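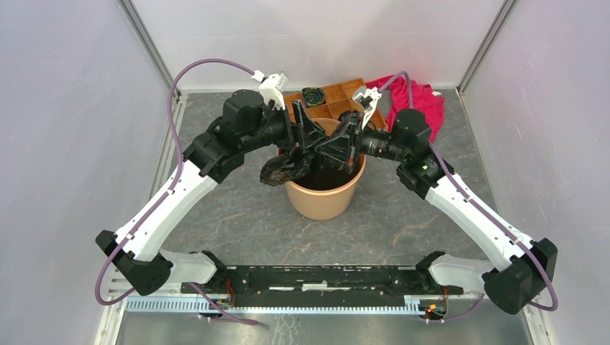 Die Grubenballade »Vokine« hat in der Abschrift von Oana Matei 1,885 Wörter, überwiegend im vierhebigen Jambus. Auffällig sind die Zeilensprünge: Der Satz hängt über das Versende wie der schwarze Beutel über den Rand des runden Behälters im Bild. In Strophe 2 fehlt eine Hebung – vermutlich ein Abschreibfehler.

Octavian Toma liest die Stelle als Zäsur. Dagegen spricht der Reim, der ohne die Silbe nicht aufgeht. Den Refrain habe ich unverändert gelassen.

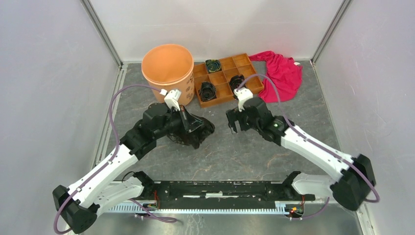

Hellorangefarbener Eimer, dunkelgraue Platte mit Äderung

Strophe 3 folgt im Januar.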